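Last updated: August

Hi Ebere, quick update on the Duklow changing room money. We've spent 336 of it so far, mostly on paint and hooks, and I'm really pleased with how it's going (the old benches are finally out!).

The lockers were the big worry, as you know. Rizzi quoted 3,082 for a full new set, so we went with cleaning up the gray ones from upstairs instead. 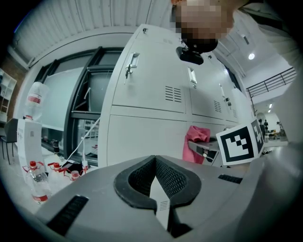 Keys are my next job, and I'm hoping to have the spares cut within two weeks. There's one in the upper-left door now, and the small padlock further along can stay until I've sorted the rest. Then it's just labels and a mat!

Nia Bevan

Related items
Duklow paint and hooks
Ratar room: bench removal
Januvora small grants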